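Horkitz 866 型经期健康流动宣讲箱(多语种版)

首页 > 宣讲与培训器材 > 女性健康 > 流动宣讲箱

型号:866
适用人数:每场最多20人
随箱语种:9种
现货状态:可订,按订单顺序发出
页面更新:2024年10月23日

产品介绍

做过移民社区女性健康工作的人大概都有这样的体会:房间借好了,茶水也备好了,来的姐妹们坐了一圈,真正要开口讲月经的时候,气氛一下子就僵住了。讲的人不知道从哪里说起,听的人低头看手机,翻译夹在中间,有些词在她的母语里压根没有一个能在长辈面前说出口的说法。我们自己最早办这类活动的时候,带的是一沓打印纸和一台老投影仪,走到哪儿都要先找插座,找到插座了又发现窗帘拉不严,折腾下来半个钟头就没了。

866 型宣讲箱就是从那些年的磕磕绊绊里慢慢攒出来的。它把一场小型经期健康交流会用得上的东西收进了一只带轮子的箱子里,打开放在桌上就能开始,不用电,也不用联网。内容围绕几件很日常的事:月经是怎么回事,周期怎么记,疼到什么程度应该去看医生,各种用品怎么选怎么洗,女儿第一次来月经时妈妈可以怎么跟她说,还有在学校和工作单位遇到不方便时可以怎么开口求助。

我们特别想说明一点,箱子里的材料没有哪一页是用来评判谁家的习惯的。很多家庭有自己的规矩,经期不进厨房、不洗头、不碰某些食物,有些人觉得这很自然,有些人从小就为此难过。宣讲手册里给主持人准备了专门的一章,教大家怎么把这些话题接住,让愿意讲的人讲,不愿意讲的人安安静静坐着听也很好。

箱内物品

主持人手册一本,大字排版,线圈装订,可以摊平放在膝盖上看。页边留了很宽的空白,方便您用自己的语言写批注。

对话卡一套,共100张,按话题用颜色分开。卡片正面是图,背面是一个开放式的问题,不认字的参加者也能用。卡面覆了膜,茶水洒上去擦一擦就行。

布面人体示意图一幅,可以挂在墙上,也可以铺在桌上。我们用布做,是因为硬板太占地方,背着上下公交车实在辛苦。图上的各个部位都是可以取下来的布片,背面有搭扣,大家可以拿在手里传着看。

周期手环材料包,含珠子、绳子和说明。大家一边串珠子一边聊,手上有事做,话就好讲多了。这是我们所有材料里最受欢迎的一样,妈妈和女儿一起来的场次尤其如此。

用品展示袋,里面是一次性卫生巾、可重复使用的布卫生巾、月经裤、棉条和月经杯的展示样品。展示样品只供观看和触摸,请不要发放使用。需要给参加者带走的用品,请在订购时另选补充包。

各语种折页。每种语言单独装在一个文件袋里,袋子外面写着该语言的名称,用的是这种语言自己的文字。内容由母语者翻译,再请另一位母语者从头读一遍,读着别扭的地方一律改掉。

转介信息卡模板。这一份需要您自己填写当地的诊所、热线和妇女服务机构的联系方式,填好后复印即可。各地情况差别太大了,我们不敢替您写死。

关于箱子本身

箱体由 Dindska 代工,外壳硬质,边角做了加厚,拉杆可以调节高低。箱盖打开以后能竖起来固定住,内侧有一排挂钩,可以当小展示板用。锁扣是普通的按压式,没有密码,因为我们自己就忘过密码,在活动开场前蹲在地上试了好久,那个滋味不太想再来一遍了。

箱内的隔层都能拆。有些机构只用卡片和布图,把手环材料换成了自己的东西,这完全没有问题,隔层抽出来就是一个大空间。轮子坏了可以单独更换,配件在本页最下方可以买到。

和旧款相比有哪些变化

用过旧款的老朋友可能最关心这个。新款最大的改动在卡片,原来的照片全部换成了手绘图。当时有好几个小组跟我们反映,照片里的人穿什么衣服、戴不戴头巾,总会让一部分参加者觉得这是在讲别人的事。手绘图里的人物画得简单,谁看都像是自己身边的人。

其次是手册里加了围绝经期的内容。来参加活动的常常是带着孙辈的奶奶和外婆,她们听完一场关于初潮的讨论,很自然就会问:那我呢?这一章写得不长,讲了潮热、睡眠、绝经后出血需要就医这些要紧的事,也讲了怎么跟家里人解释自己最近为什么容易烦躁。

还有就是布图的搭扣换了供应商。旧款的搭扣多洗几回就粘不住了,给大家添了麻烦,在这里再说一声抱歉。旧款用户可以单独购买新的布片,尺寸是通用的。

适合哪些机构使用

移民和难民支援团体、社区中心、妇女小组、语言班、学校的家长活动、宗教场所里的女性聚会,都可以用。参加人数请控制在20人以内,再多的话,后排的人看不清卡片,也不太好意思出声。如果您那边报名的人多,我们建议分成两场办,宁可多跑一趟。

未成年人参加的场次,请您按照当地关于儿童保护的要求安排陪同人员,并且提前告诉家长会讲什么。手册后面附有家长通知信的样稿,各语种都有。

男性能不能来?这个问题每次培训都有人问。我们的看法是,先听听小组里姐妹们的意思。有的小组专门办过父亲场,效果挺好,爸爸们问的问题一点不比别人少,有一些单独带女儿的父亲更是认认真真记了笔记。手册里有一页讲父亲场可以怎么开头。

场地和布置

一张大桌子、一圈椅子就够了。尽量选门能关上的房间,最好离洗手间近一点。椅子摆成圆圈比摆成排好,主持人也坐下来,不要站着讲。桌上不要堆太多东西,箱子放在一头,卡片铺在中间,伸手拿得到就行。如果桌面比较滑,可以先垫一块毡布或者桌垫,卡片不容易溜走,珠子掉下来也不会滚得到处都是。

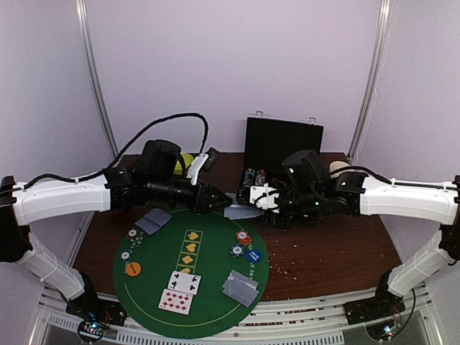 茶水点心请放在另外的小桌上。带小孩来的妈妈多的话,在房间角落铺一块垫子,放几样不出声的玩具,她们听起来会安心很多。珠子颗粒小,三岁以下的孩子在场时请务必收好,这一条也印在材料包的袋口上了。

第一次主持的人,我们建议先在家里或者办公室把卡片过一遍,找一个熟悉的朋友对着练练。有几个词您可能需要多念几次,念到自己不脸红为止。跟翻译也要提前碰个头,商量好那些不好说的词用哪种说法,是用医学上的词,还是用大家平时的叫法。两种都可以,全场统一就好。

主持人培训

购买宣讲箱的机构可以派两位同事参加线上主持人培训,费用已包含在内。培训由 Awasthi 学习中心承办,内容包括怎么开场、怎么应对沉默、怎么回答自己也拿不准的医学问题(老老实实说不知道,帮她记下来,转给诊所),以及参加者在交谈中透露自己正受到伤害时应该怎么做。最后这一部分请一定要听完。经期话题聊开了以后,有时会牵出别的事情来,主持人需要知道往哪里转介,也需要知道哪些话不该当着一圈人追问。

下一轮培训在三月开班,报名链接会随订单确认信一起发出。错过的机构可以顺延到再下一轮,名额一直给您留着。

清洁与保养

卡片用微湿的布擦,擦完晾干再收,不要用酒精,会让覆膜起白。布图和布片可以放进洗衣袋里冷水机洗,平铺晾干,不要烘干。展示样品每次活动后请用肥皂水清洗可以清洗的部分,月经杯样品彻底晾干后再放回布袋。一次性用品的样品旧了就换掉,皱巴巴的样品摆出来,大家也不愿意伸手去摸。

箱子存放在干燥的地方,不要压重物。折页容易受潮卷边,文件袋的拉链请拉到头。

订购与租借

宣讲箱可以购买,也可以租借。租借适合一年只办几场活动的小团体,租期从您收到箱子的那一天算起,还箱的运费由我们承担。租借版不含手环材料包,那个是消耗品,需要另购。

购买的机构请在订单备注里写清楚需要哪几种语言的折页。9种语言默认每种都放,如果您的小组只用得上其中几种,告诉我们一声,我们把其余的换成同等份数的常用语种,省得浪费纸。您需要的语言不在目录里,也欢迎来信,目录就是这样一种一种加出来的。翻译需要时间,请给我们多一点耐心。

资金紧张的团体可以申请 Ovarura 互助价。申请表很短,写明您服务的人群和打算在哪里使用就可以了,不需要提交财务报表。获得互助价的团体,我们希望您用完以后写几句反馈回来,长短不限,用什么语言写都行。

常见问题

箱子里的用品够发给参加者吗?
不够,箱内是展示样品。请选购补充包,补充包按参加人数配。

能不能只买卡片?
可以,卡片、布图和手册都可以单买,页面下方有链接。不过单买不含主持人培训。

手册有电子版吗?
有,购买后可以索取,供本机构内部使用。折页的电子版可以自由打印,但请不要改动医学内容。

我们小组的成员大多不认字,用得上吗?
用得上。卡片以图为主,布图和手环也都不需要认字。折页可以让她们带回家给家里认字的人读。

这套材料能代替看医生吗?
不能。经血量突然变多、痛经影响到走路吃饭、两次月经之间出血、绝经之后又出血,这些情况都请尽早就医。

配件与补充包

手环材料补充包
用品补充包(一次性)
用品补充包(可重复使用)
布图替换布片
单语种折页补充装
箱体滚轮(一对)
家长通知信(各语种,免费下载)

对产品有疑问,请使用页面上方的咨询表格,写中文就可以。来信较多的时候回复会慢一些,着急用箱子的话请在标题里写上活动日期,我们会先处理。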